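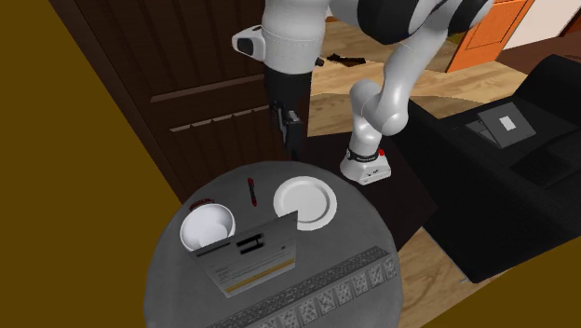 Magdy Lamrani

Site access checklist for visiting members, Gevdale Community Hospital works
Filled in on 11 May 2021, with my comments

I have kept to the council's own headings so that it can be set beside the February sheet, and I do apologise for running over the boxes again – there was a good deal to say.

1. Notice of visit given to the contractor
Yes. Abou Zeid had our letter in good time and, I am glad to say, rang back to confirm it.

2. Members admitted at the gate
Yes, after a wait of 30 minutes while passes were found. Everyone was very kind about it, but the list of names ought to be at the gate the night before.

3. Hats, boots and vests
Pass. Two pairs of boots were the wrong size, so Pluvcombe ward's members took turns on the upper floor.

4. Perimeter fencing
Pass with comment. The fence runs to 590 metres and I walked all of it, slowly. 2 panels by the school path were loose at the foot. The site manager had them clipped before we left, and I went back to look. 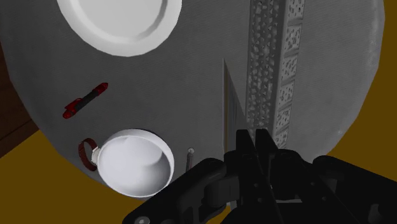 5. Scaffold tags
Pass on the east side. On the north stair the tag was signed but the date had washed off, so I have marked it "not shown" and asked for a fresh one.

6. Fire points and escape routes
Fail, I'm afraid. The route past the future outpatients' entrance was blocked with pallets. Gamar, who supply the blockwork, say they will collect. Please could someone hold them to it.

7. Public money board on display
Not up. Residents have asked me for this more than for anything else, and it is only a board with the cost and the finish date on it. Carried over from February.

8. Papers seen
Accident book, yes. Insurance certificate, yes. Monthly progress report, promised by email but not yet with me.

Follow-up: items 5, 6 and 7 to be answered in writing within 30 days. I am happy to go back myself, and any member who missed this visit would be very welcome to come along. Bring a coat, as it is a windy spot up there.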